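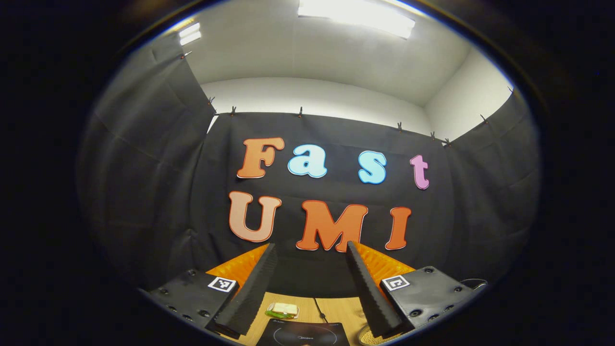

Teaching a robot to wipe a table used to start with a robot. The automation group at Lodari has spent the spring trying it the other way round, and the work now happens in a side room where the walls are hung with black cloth, held up by clips and sagging politely between them. Big bubbly letters on the cloth spell out "Fast UMI" in orange, blue and pink, a style more often seen at a seventh birthday. In front of them, on a wooden table, a green-based sponge waits between two black gripper fingers, each with an orange lattice behind it.

Last updated: Sunday, 16:40

May - By Anathi Ndlovu

Filed under: Technology > Robots & Automation

The gripper is held by a person. Someone takes hold of it, picks things up, puts them down again, and a camera on the tool keeps a record of the lot. The recordings are then used to train a robot arm that was somewhere else entirely at the time, and which has the good manners not to need paying by the hour.

Lodari says its collection run, which closed this month, produced 2,117 usable demonstrations across 30 household tasks. Another 482 were thrown out. The group's report on the rejects is the most readable part of the paper: a good share went because the person doing the job changed their mind halfway through, and a smaller pile because they stopped to tidy something that was not part of the task. The arm, left to learn from these, would presumably have done the same.

The finding the group is keenest on concerns speed. People asked to work slowly and carefully, as if for a robot, gave worse training material than people told to get on with it. Arms trained on the careful set hesitated over objects, closed their fingers early and now and then hovered above a cup as though waiting to be introduced. Those trained on the brisk set dropped more things in the first hour of testing but finished more jobs by the end.

"We had written a two-page guide on how to move," said a member of the Lodari team. "The best results came from the people who hadn't read it."

Testing was shared with Stestora, which ran the trained arm through 200 trials in its own kitchen mock-up, with different worktops and rather worse lighting. Wiping and stacking travelled well. Folding a tea towel did not, and the report gives it one short paragraph and a graph that slopes the wrong way.

Not everyone is convinced. Brodeck, which sells a rival system in which an operator steers the arm directly, points out that a human wrist can do things a robot's can't, and that a demonstration is of little use if the arm has to dislocate itself to follow it. Lodari accepts the point and now filters out any movement the arm could not reach. It adds that this step takes a few minutes on an ordinary desktop computer.

The next round moves to Güler, where the group has been promised a bigger room and a dishwasher to practise on. Loading it is on the task list. Agreeing how it should be loaded has so far taken two meetings, and a third is booked.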